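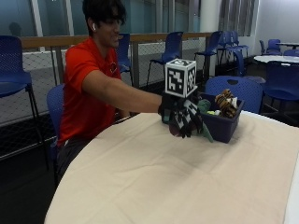
Soft toys and the navy bin, on the round table.

I have been putting off the soft toys for most of a year. The hard toys were easy: blocks in one box, cars in another, anything with a missing wheel into the rubbish. Soft toys don't stack, they don't nest, and they change volume depending on how hard you push. What follows is the method I settled on in November, mostly so I can find it again.

The starting point was a closet shelf with an inside width of 76 cm and no lip at the front. Everything soft in the flat had ended up on it. Opening the door brought down whatever was nearest the edge, and it went back up wherever there was a gap. I tried a hanging net first, the triangular kind that goes across a corner. It holds a lot, but the small toys work their way to the bottom point and stay there, and the fabric picks up a grid pattern from the mesh. The net is gone.

The replacement is a set of shallow plastic bins. I looked at fabric cubes from Denance, which are cheaper and fold flat, but the sides sag once anything is leaned against them, and a sagging side makes the bin next to it hard to slide out. Rigid plastic with slightly flared sides has two points in its favour. The bins nest when empty, and a toy pushed down at one end doesn't bulge the wall at the other. The cost is that flared bins waste a wedge of space between neighbours. On my shelf that comes to a few centimetres, which I can live with.

Fill height was the part that took some trial. My first rule was level with the rim, and it failed because a toy with any kind of head or ears gets bent under the bin above. The rule now is one bin per shelf level, with no bin on top, and heads are allowed over the rim. The tiger always ends up at one end, looking out. He is the stiffest of the lot and works as a bookend for the softer ones.

Order of packing:

Stiff toys go at the short ends, upright.
Flat or floppy toys go in the middle, folded once at most.
Small toys go in last, near the front rim.
Nothing with a battery compartment goes in at all.

The third line matters more than it looks. Small toys at the bottom are lost toys, and a lost toy means the whole bin gets tipped out on the floor. I used to put them in first to fill the corners, on the same principle as packing a suitcase. A suitcase gets unpacked all at once. A toy bin gets unpacked one item at a time, usually by someone in a hurry.

I sort on a table now and no longer on the carpet. Carpet fluff sticks to plush, and the pale colours show it first. A plain cloth over the table is better again, as you can shake it out over the balcony when you're done. Bare table is fine if the toys have already been brushed. I use an ordinary clothes brush, short strokes, with the pile and then against it. Lint rollers leave a faint tackiness on long-haired plush that attracts more dust within the week.

Washing is a separate job and I don't combine the two. Anything marked surface wash only gets a damp cloth and a day on the airer. Anything machine washable goes in a pillowcase with the end tied, cold, with the spin turned down to 600. At the higher setting one bear came out with all his stuffing in the left leg, and it took an evening to massage it back. Drying takes longer than you'd expect. A toy that feels dry on the outside can still be damp in the core, so I squeeze it against a paper towel before it goes back in a bin. Damp toys in a plastic bin go musty, and the smell is hard to shift.

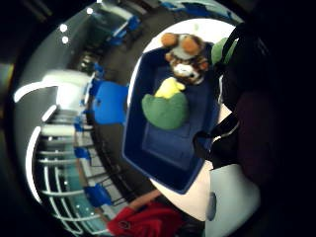
Do the bins need lids?
Not for toys that get used every week. A lid traps moisture and adds a step to putting things away, so I keep lids for long storage only and leave everyday bins open.

Labels were next. Areeba Baloch suggested photos taped to the front in place of words, and for anyone who can't read yet that makes sense. I ended up with a strip of coloured tape for each category: animals, food shapes, and a third for things that are neither. The third colour has the most in it. I may split it once I can think of a rule that puts the same toy in the same bin twice running.

Two changes I would make if starting over. I'd buy all the bins in one go, as the second batch was a slightly different height and won't nest with the first. I'd also measure the closet door opening as well as the shelf. The frame sticks in on the hinge side and the last bin has to go in at an angle.

Still to do: the dress-up clothes, which are in two garbage bags behind the couch, and a bag of puppets that Zeeshan Lodhi dropped off and has not asked for back. The puppets probably belong with the floppy toys in the middle, but the rods are a problem. I'll measure them before buying anything else.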